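Chapter 7
Towels, Rails and the Care of the Guest Bathroom

After this chapter you should be able to hang a towel so that it dries well, choose a suitable place for a rail, and explain to a new colleague why a bunched towel is a problem.

In the earlier chapters we have spoken about beds and floors. Now we come to the bathroom, and we begin with the towel, because it is the thing a guest touches first after washing the hands. At the Thiele guest house in Endden, the laundry book for November shows 2,636 towels sent to the wash. Of these, 2,483 came back and were put on the shelf again. The rest were kept apart for mending or cut into cleaning cloths.

A towel which is pushed together at one end of the rail keeps its water in the folds. The air cannot reach the inner part, and after some hours there is a smell.

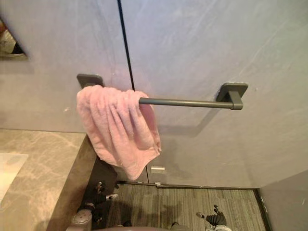
Figure 7.1 Pink terry towel bunched at the left end of a dark metal rail, beside a marble vanity top.

To correct such a towel, take it by its two upper corners and lift it off. Shake it once, lay it over the rail at the middle of its length, and pull both halves down until the lower edges are level. Then spread it sideways along the free part of the rail. A towel spread in this way shows one smooth surface to the room – this is also what the guest likes to see.

The floor near the rail deserves some attention too. In many modern guest rooms the washing area is open to the bedroom, and the carpet begins only a few steps away. A towel that hangs too low may touch the floor and pick up dust and fibres. 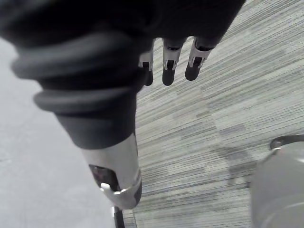 How high should the lower edge of a towel hang above the floor?
Leave at least 38 centimetres, so that a mop or a vacuum cleaner can pass below it without touching the cloth.

Carpet tiles are practical in such rooms, as a single tile can be lifted and replaced. They do not like standing water, however. If a guest has dropped a wet towel on them, press the place with a dry cloth and do not rub. Rubbing opens the fibres and leaves a mark which is visible from the door. Pull small furniture a little away from the damp place,

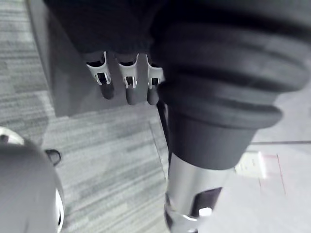
and leave it there until the tile feels dry to the back of your hand. At the Bandach training rooms in Tronport the students practise this in room 305, first with clean water and later with cold tea.

The rail itself needs little care. Wipe it with a soft damp cloth from one bracket to the other, then dry it. Dark metal shows lime spots sooner than bright metal does, and a rough sponge will scratch it. Test each bracket lightly by hand – if it moves, write it in the repair book and hang nothing on the rail until the screws are tightened.
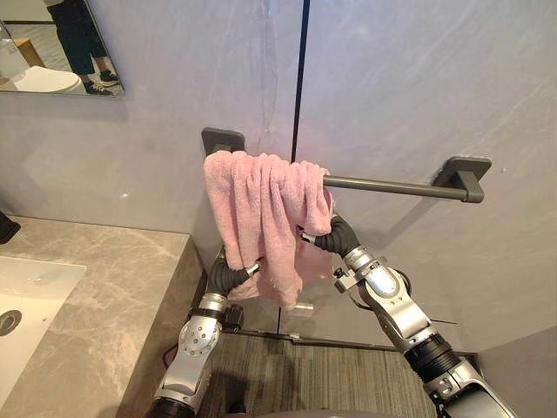
Should a thick towel be folded in three before it is hung?
Only when it is fresh from the shelf and completely dry, for a towel in use must hang open in a single layer on each side of the rail.

In section 7.1 we look at the different kinds of towel cloth, beginning with terry, and at how much water each of them can hold.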